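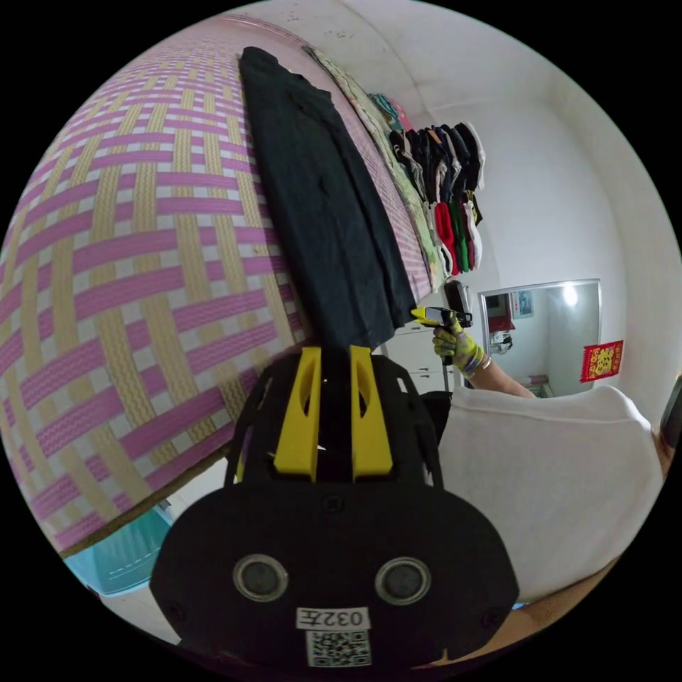

Notas para la charla del viernes — doblar, colgar, almacenar. Versión corta, sin proyector si falla otra vez.

Empezar sin saludo largo. Preguntar quién ha comprado alguna vez un organizador de pantalones. Esperar las manos. Preguntar quién lo sigue usando. Pausa.

Tesis: casi todo lo que se vende como método para ordenar la ropa es mobiliario con instrucciones. No digo que doblar no sirva. Digo que me gustaría ver una sola prueba de que doblar en tercios cambia algo en una casa donde duermen cuatro en dos cuartos.

Primer bloque: la cama como mesa de trabajo.
Los manuales piden «una superficie despejada». En la mayoría de las casas que he visitado esa superficie es la cama, con su manta, y encima la prenda que toca. Una prenda oscura y larga sobre un tejido rosa y amarillo pálido se ve enseguida; sobre una colcha oscura, no. Es el único consejo de color que me atrevo a dar.
La manta doblada contra la pared, al fondo. El método Asness quiere que se guarde cada mañana en un altillo. ¿Qué altillo?

Segundo bloque: la ropa colgada junta.
Negro, azul marino, gris, blanco, rojo, verde, todo apretado en la pared. Vasiliu lo llama «fracaso de categoría» en su folleto. Yo lo llamo una pared con ropa. Preguntar a la sala cuánto tardan en encontrar una camiseta en un montón así. Hice la prueba en mi casa: 14 segundos colgada y apretada, 20 segundos en el cajón dividido. Una sola persona, un solo cajón, no vale como estudio — decirlo antes de que lo diga alguien.

Tercer bloque: lo que va al suelo.
Cajas de plástico con tapa, pegadas a la cama. Mala fama injustificada. No sé qué guarda cada cual en la suya y me parece bien no saberlo. Objeción seria: la humedad. Hooman Bahrami sostiene que la tapa la atrapa; le pedí los datos en mayo y sigo esperando. Si está en la sala, cederle dos minutos, no más.

Sobre el curso de Titthorpe: 29 lecciones para aprender a doblar. Leer el índice en voz alta, despacio. La lección 2 se titula «Conocer el pantalón». No comentar nada.

Si preguntan por las perchas Kumar: no las he probado. No improvisar.

Lo que sí haría (decirlo sin entusiasmo):
Doblar de pie, al lado de la cama, una prenda cada vez.
Dejar colgado lo que se usa cada semana.
No comprar nada hasta pasado un mes.

Turno de preguntas. Saldrá lo de enrollar los calcetines — tengo el par gris en el bolsillo de la chaqueta.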